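Doron Coastal Water Monitoring Station

Pringle Marine Instruments
Products > Coastal and Estuary > Doron Station

Overview

The Doron is a fixed monitoring station for harbors, estuaries, shellfish beds and sheltered coastal waters. It measures water temperature, salinity, dissolved oxygen, pH and turbidity at a single depth, stores the readings on board and sends them to shore by cellular or radio link. Towns, harbor authorities, growers and research groups use it to build a long record of how their local waters are changing.

Warming seas hold less oxygen, and water that takes up carbon dioxide becomes more acidic. Changes of this kind are slow, and they can be hidden by tides, storms and the ordinary turn of the seasons. A record that is useful for planning must therefore be continuous, and it must be made with sensors whose drift is known. The Doron has been designed for that purpose. It is not intended for short surveys, for which the portable Drirnby meter is the more suitable instrument.

What the station measures

Temperature is read by a sealed thermistor mounted clear of the main housing, so that heat from the electronics does not affect the reading. Salinity is calculated from conductivity and temperature. Dissolved oxygen is measured optically and requires no membrane or filling solution. The pH sensor is a glass electrode with a replaceable reference, supplied with a storage cap that must be refitted whenever the sensor is out of the water. Turbidity is measured by side scatter.

Each sensor carries its own calibration record. When a sensor is moved from one station to another, the record moves with it, and the receiving station notes the change in its log. Users who rotate sensors between sites will find that the history of each sensor can be followed without separate paperwork.

Sampling and storage

The standard setting is one reading every 15 minutes. The interval may be changed from shore or at the station. Each reading is the average of a short burst, and the spread within the burst is stored beside the average so that doubtful values can be examined later. Memory is sufficient for 600 days at the standard setting, and stored readings are not erased when they are transmitted. If the link to shore is lost, the station continues to record and sends the missing readings when the link returns.

Data are delivered as plain comma-separated files. No subscription is needed to open or export them. Customers who already operate a public data page may have files sent directly to their own server.
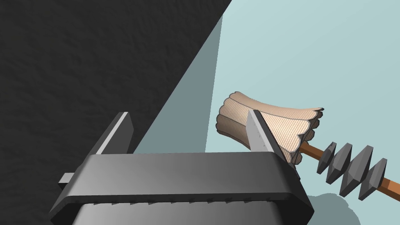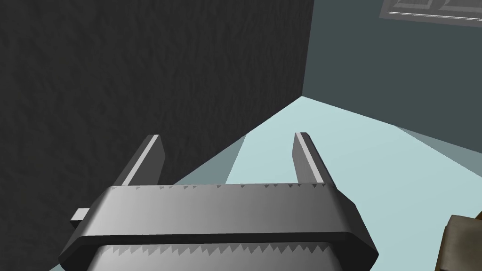

Power

The station runs from a sealed battery pack charged by a small solar panel. At the standard setting, a full pack will operate the station for 132 days without any charge from the panel. Owners in northern harbors should set the panel at the winter angle shown in the mounting guide and leave it there all year. The slight loss in summer is of no consequence to normal operation.

A mains adapter is available for stations installed on piers with a suitable supply. The battery pack must remain connected when the adapter is in use.

Mounting

The Doron may be fixed to a piling, a pier wall or a mooring frame. The sensor head should be placed below the lowest expected tide and well above the bottom, away from outfalls, propeller wash and any structure that traps still water. The supplied cable is 100 feet long. Longer cables can be made to order but cannot be joined in the field.

Stainless steel fittings are supplied as standard. Where the fixing surface is aluminum, the isolating kit must be ordered at the same time as the station. Failure to isolate the two metals will lead to corrosion of the bracket and is not covered by the warranty.

Permission to mount equipment on public structures is the responsibility of the buyer. Our installation office can supply drawings and load figures to accompany an application.

Fouling and routine care

Marine growth is the most common cause of poor data in coastal waters. The sensor head is fitted with a mechanical wiper that cleans the optical windows before each reading, and with a copper guard that slows growth on the remaining surfaces. Neither removes the need for regular visits. We recommend cleaning every four weeks in summer and every eight weeks in winter, with closer attention at warm, shallow sites.

At each visit, the operator should take a check reading beside the station with a second instrument before cleaning and again after cleaning. Both values are entered in the service log. The difference between them shows how much of any drift was due to fouling and how much belongs to the sensor itself. Records without these check readings are difficult to defend when they are compared with those of other sites.

Sensors should be returned for factory calibration once a year. Exchange sensors may be reserved in advance so that the record is not interrupted. Requests for the spring exchange should reach the service office by the end of January.

Service at Pludbridge

The longest-running Doron installation is at Pludbridge, where the harbor office operates stations at the inner quay and at the mouth of the estuary. The record is used by local oyster growers, who draw on the pH and salinity readings when deciding when to fill their hatchery tanks, and by the town in its shoreline planning.

"We wanted a record that our successors could rely on," said Palesa Rampersad, harbor environment officer. "The instrument matters, and so does the logbook. We keep both to the same standard."

Specifications

Parameters: temperature, conductivity and salinity, dissolved oxygen, pH, turbidity
Standard interval: 15 minutes
Data format: comma-separated text
Link: cellular or licensed radio
Cable: 100 feet, longer to order
Battery operation without charge: 132 days at standard interval
Memory: 600 days at standard interval
Part number, complete station: Doron 288

Supplied with the station

Sensor head with wiper and copper guard
Control unit and battery pack
Solar panel with adjustable bracket
Cable and stainless steel fittings
Sensor storage caps
Mounting guide and service log

Available separately

Isolating kit for aluminum structures
Mains adapter
Exchange sensors
Radio base unit
Calibration solutions for pH and conductivity

Warranty

The station is covered against defects in material and workmanship for two years from delivery. Sensors are covered for one year. Wiper blades, reference electrodes and storage caps are consumable parts and are excluded. Damage caused by vessels, ice, improper mounting or opening of the sealed control unit is also excluded.

Ordering and advice

Stations are built to order. Buyers are asked to state the intended site, the tidal range, the type of structure and the form of link required, so that the correct fittings can be included. Quotations remain valid for three months.

Technical questions before purchase should be addressed to Rami Boutros, Coastal Products, through the inquiry form. Existing owners should contact the service office and have the serial number of the control unit at hand. The number is printed on the inside of the access cover and on the first page of the service log.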